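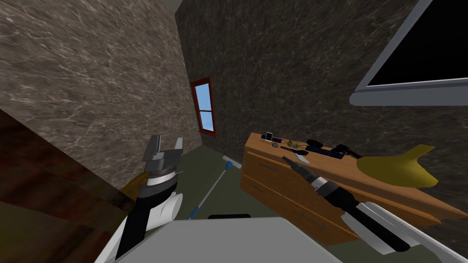 Unit 4: Gathering Demonstrations in Simulation

Last updated: July

This handout covers the collection of demonstration data for the household tasks in the Lorkero simulator. Students should read it before their first session at the workstation. The training of the policy is treated in Unit 5.

4.1 Terms

A demonstration is one complete attempt at a task by a human operator, from reset to the stop signal. It is stored as a sequence of observations paired with the commands the operator gave. An episode that ends early is kept in the log but is not a demonstration and does not count toward the assigned total.

Each student is assigned 24 demonstrations. The course set from the previous term holds 1222 episodes, of which 468 were accepted after review. Most rejections were due to long pauses at the start of the episode or to a mismatch between the task label and the object handled.

4.2 Views

Two kinds of view are recorded. The room view takes in the arms and the furniture, and is used by reviewers to judge whether the task label is correct. The wrist view follows one gripper and shows its fingers against whatever lies beyond them. Wall and surface textures are drawn again at each reset, so a learner that depends on one pattern of marble or wood will do poorly on the test rooms.

Before a grasp, the wrist view may contain little besides the open fingers and the nearest surfaces. Such stretches belong to the demonstration and should not be trimmed, unless the operator has given no command at all for 80 consecutive steps.
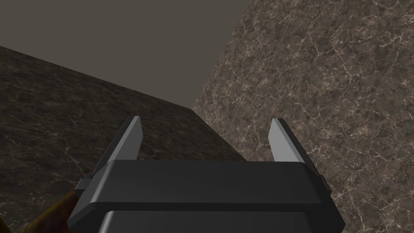

Danai Tsakiris objects that the limit in the last paragraph is too generous, and that a learner given many idle steps will learn to stay idle. She would cut every pause before training. The point is a fair one, and students may test it in Exercise 2 by training on both versions of the set.

4.3 Submission

Submit the full log, including failed episodes. Questions about labels go to Lahcen Ashour.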